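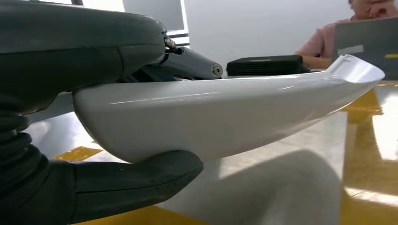 Sorting and shelving loose exterior trim

Applies to: hubcaps, curved plastic panels, small trim pieces and clips
Last revised: 31 July 2026
Maintained by: Mathis Leclerc, parts store, Mackay

1. Before you start

Clear the sorting table and wipe it down with a damp microfibre cloth. Grit on the table will mark gloss plastic faster than anything else in the store. Have the following at hand:

- intake sheet and stock labels
- mild soap, water, two cloths
- a soft brush for clip recesses
- zip bags for loose fasteners

Do not use solvent on painted or gloss white pieces. Solvent wipes are kept for metal parts only.

2. Identify the part

Turn the part over and look for a moulded part number on the back face. Copy it to the intake sheet in full, including any suffix letter. The suffix often gives the side of the vehicle or the colour, and a part entered without it has to be pulled and checked again later.

If there is no number, measure the longest dimension in a straight line, end to end. Do not follow the curve. A panel recorded as 405 mm along the curve will not match the catalogue figure. For hubcaps, measure across the full outside diameter and write down the number of spokes.

3. Inspect

Hold gloss parts under the overhead light and tilt them slowly. Hairline cracks show as a break in the reflection. Check the ends first, then the mounting points. On hubcaps, go around the rim and press each clip lightly with a thumb. A clip that moves freely or shows a white stress line is to be noted as damaged.

Grades are A (no visible marks), B (light marks, all clips sound) and C (cracked, or clips missing). Grade C parts go to Dorian Vidal for a decision. Do not shelve them.

4. Shelve

The bay uses slotted metal uprights, so shelf height can be changed without special tools. Set the upper shelf first and leave enough space above it for the largest hubcap to be lifted out without tipping. Keep the rated load plate facing the aisle. Our Nellotow bays are plated at 149 kg per shelf, which trim alone will not reach, but crates of fasteners can. 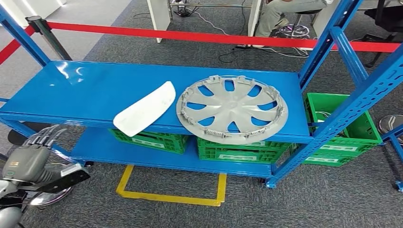
Large single pieces go on the upper shelf and crates go below. Leave a hand's width between neighbouring parts and never stack gloss on gloss. Lay hubcaps face up, as with the grey eight-spoke one on the blue shelf, so that the spokes can be compared with the intake sheet without handling. Long panels should lie parallel to the front edge. One set down at an angle, like the white panel beside that hubcap, ends up with an end past the lip and should be turned and pushed back. Pull hubcaps back from the edge as well.

5. Crates

Use the ventilated crates for small trim and cables. Label side faces out. Fill no higher than 30 mm below the rim if another crate will be stacked on top. Cables are coiled and tied before they go in.

Parts on the floor are treated as not yet received. Pick them up, repeat step 3 and shelve them.

6. Close the entry

Write bay, shelf and grade on the sheet, sign it and put it in the tray for Thiện Ngô. Numbers from 2000 upward are reserved for trim. The next full count of the bay is in September.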